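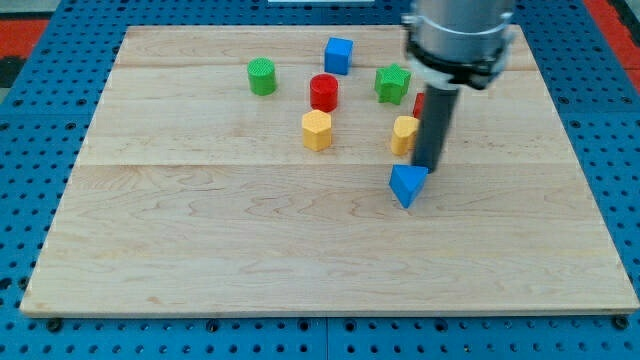 The maple board, with some of the coloured blocks, on its blue perforated table.

Neville Clegg has been making boards for nearly 44 years and he would like it known that he doesn't believe most of what is said about them. I had driven out to Stanside to ask him about maple, which every catalogue I own calls the only sensible choice for a working surface. He gave me tea and then disagreed with the catalogues.

"It's a nice wood," he said. "It's pale, it planes up well, people like the look. After that it's mostly sales talk."

I put it to him that the price was rather more than talk. An edge-joined maple board from his workshop costs a good deal more than a beech one of the same size, and I couldn't see what the extra bought me. He didn't argue.

"You're paying for the timber and for my time picking through it. If you can't see the difference, buy the beech. I'd sell you the beech."

He does see a difference himself. The faint swirls in the grain are what he looks for, and he will put a plank aside for years if it has too many dark streaks in it. I asked whether a customer had ever sent one back for being streaky. He thought for a while. "One did. But he sent everything back."

We spent longer than I expected on seams. I had been told by a shop in Urkunport that a good joint should be invisible, and that if you can make out the line between two planks the maker has been careless. Clegg thinks this is rubbish.

"They're separate bits of tree. Of course you can see where one stops. What you want to know is whether you can feel it." He ran a thumbnail across a board on the bench and then made me do the same. I felt nothing, though I should say I wasn't sure what I was meant to be feeling for.

His other complaint is about fixing. He likes a board bolted down if it is going to be used for anything that involves pushing, sliding or sorting, and he has no patience with rubber feet. I said that wood moves with the seasons and that I'd always understood you shouldn't pin it too firmly.

"It does move. So you give the bolt a bit of room in the hole. Then it's fine."

And if you don't?

"Then it splits and you ring me up in August and tell me it's my fault."

The blue table was less to his taste. Tops with a grid of holes are sold on the promise that you can put anything anywhere, and I wondered whether anyone ever moved a board once it was down. Clegg doubted it. "They find a place for it on the first day and that's where it lives. The rest of the holes collect sawdust."

On blocks he was gentler. He made a set for his niece Jin when she was 3, triangular prisms and all, and he still holds that the triangles are the ones worth having. "A cube only does one thing. A triangle, you've got to think which way up you want it." I have seen plenty of children ignore triangles altogether and told him so. "Well, they're wrong," he said.

Before leaving I asked about Astitz, the finishing oil that half the woodworking pages seem to be recommending this winter. He had a tin on the shelf with the lid still sealed. Someone had given it to him and he hadn't got round to it. He uses whatever plain oil is cheapest, wipes it on, wipes it off and leaves the board overnight.

I came home with a small beech one. He knocked 3 pounds off because of a mark on the underside, which I still haven't been able to find.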